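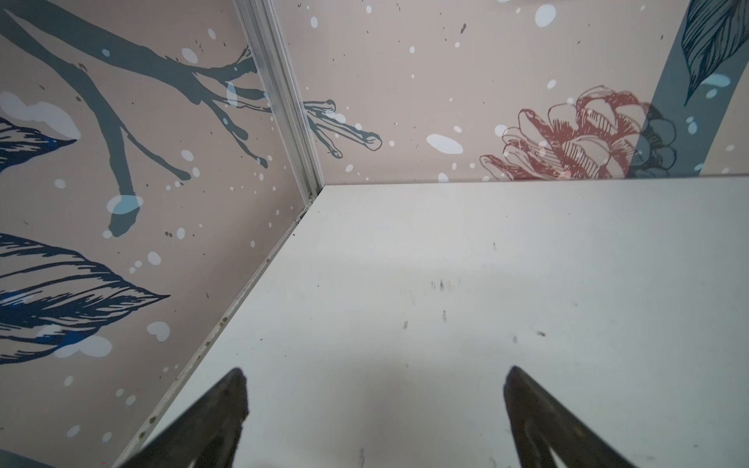 Tabletop near the back corner post, dark marks toward the center

Removing small dark marks from a matte white tabletop inside a papered booth

Asked by Haris Mirani in Cleaning and Surfaces, 285 views

I have a bench booth with a smooth matte white panel as the work surface. The walls are covered in a printed winter pattern, bare branches on beige-pink. Aluminum extrusion at the corner, narrow light-gray metal trim along the left side of the top.

The panel has picked up smudges and specks, mostly in the middle. A dry cloth takes off some of them. The rest do not move. There are also tiny brownish specks on the trim. I have tried dish soap at low strength and a melamine sponge on one spot, which left a shiny patch the size of a coin. I do not want more of those. The wall print must stay dry at the bottom seam.

What order of steps do you use?

2 answers

Bushra Kazmi
Accepted, edited in May

Sort loose from bonded first. Vacuum with a soft brush head, working from the back corner to the front rail. Do not wipe before this step, as grit will scratch a matte finish. 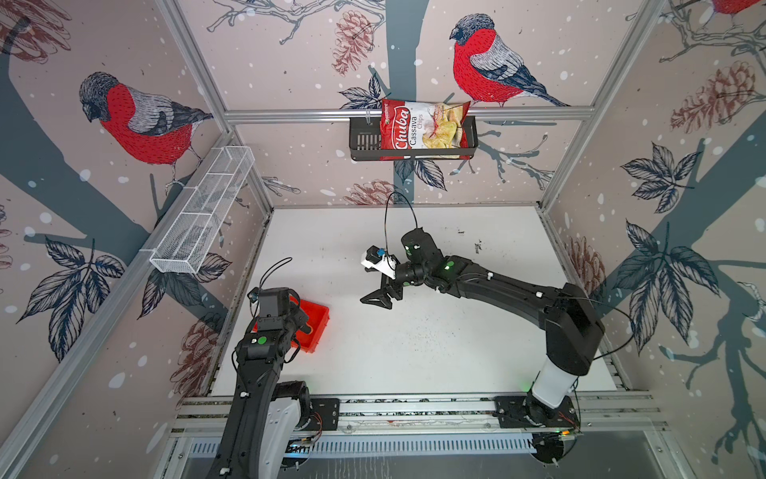 Can crumbs be wiped straight into a tray?
Only if the tray is held below the table edge. On a flat top the tray lip stops the crumbs and they collect underneath it, so lift the tray, vacuum, then put it back.

For bonded marks, use 70 percent isopropyl on a folded microfiber cloth. Put it on the cloth, never on the panel. Hold for 20 seconds, wipe once in one direction, turn to a clean face. Test near an edge. If the mark has a dent you can feel with a fingernail, it is damage to the surface and will not clean off.

Stop a hand's width short of the wallpaper and finish that strip with a barely damp cotton swab. For the trim, nylon brush and a dry cloth. The melamine patch is permanent.

Afridi_shop

I use Jurnex cream on mine, works fine. Or wet sand with 400 then 2,000 grit if you don't care about the finish.

Comment from Haris Mirani: I do care about the finish. Alcohol took off most of the smudges. Two marks left, both with a dent.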